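How Do Robots Learn a Job?

A robot called Wostar is learning to put small gray boxes together. It learns from examples - 403 of them so far.
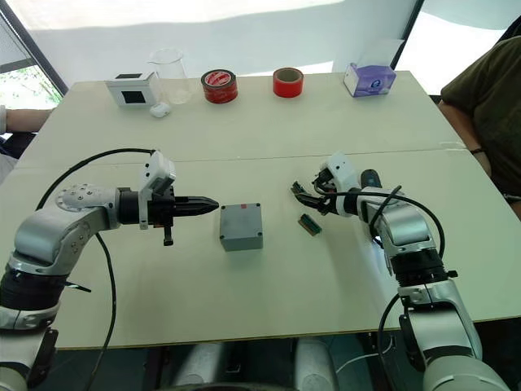 An example is a record of the job, from start to finish. Every movement is saved. Wostar's two arms have different ends: one has a gripper, and the other has a hand with black fingers. Both have to be recorded at the same time.

Each example lasts 42 seconds. Later, a computer program looks for patterns in all of them.
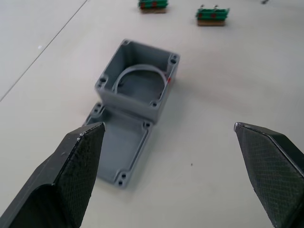 Two gray parts with screw holes, between the gripper's fingers.

Try it: write down every move your hands make to close a lunch box.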